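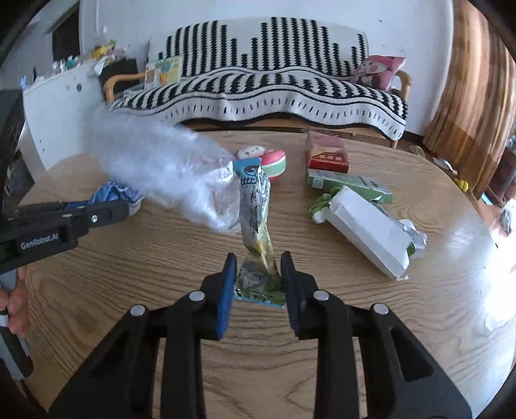
From: Rafferty Haverford
To: Bakwood Robotics Club list
Date: October 24, 2020
Subject: Re: [bakwood-robotics] Wrappers and the table-clearing task

Anika Lindqvist wrote:

> Hi all,
> Two of the newer members asked me whether soft packaging still counts
> for the Rirkemano round in February. The old rules only mention boxes
> and cups. They have been practising on wrappers at home and find them
> a lot harder than cartons. Is it worth their time?
> Also, who has the spare pads? Our left one is starting to peel at the
> corner.
> Anika

Hi Anika,

Yes, soft packaging counts. The new rules came through last week and I've put a copy in the shared folder. Each team clears a table of mixed packaging using two hand-held grippers. Foil wrappers, plastic bags and opened cartons are all in. Anything with liquid in it is out, and so is glass.

Scoring is the same as last year except for the wrappers. A wrapper is worth 4 points and a closed box is worth 2. You lose the points if the item touches the floor. Flattened boxes are scored as boxes, whatever state the flaps are in.

For practice at home, please keep using whatever table you have. A round one is fine. The organizers haven't said what shape theirs will be. Leave the clutter on it as well. The runs we did last term on a bare bench didn't help us much when we got to the hall and there were bags lying over everything.

A few things I'd ask of anyone recording runs:

Pick wrappers up near a twist or a fold if there is one. Gripping the flat part tends to let the foil slide out sideways.

If two of you are working the same table, agree on who takes which side before you start. We lost a whole set last month to grippers bumping each other.

Name the files with your initials and the run number. I have 2,711 runs in the folder now and 300 of them have no name on them at all. If those are yours, please fix them before the next meeting.

On the pads, Grundell has a packet of the ribbed ones in the grey cupboard. Take what you need and write it on the sheet. The plain blue ones are on order. It doesn't matter if your left and right pads are different colours, the rules don't cover it.

I still need travel forms from both of the new members.

Rafferty

_______________________________________________
bakwood-robotics mailing list
To unsubscribe, send a blank message with "unsubscribe" in the subject line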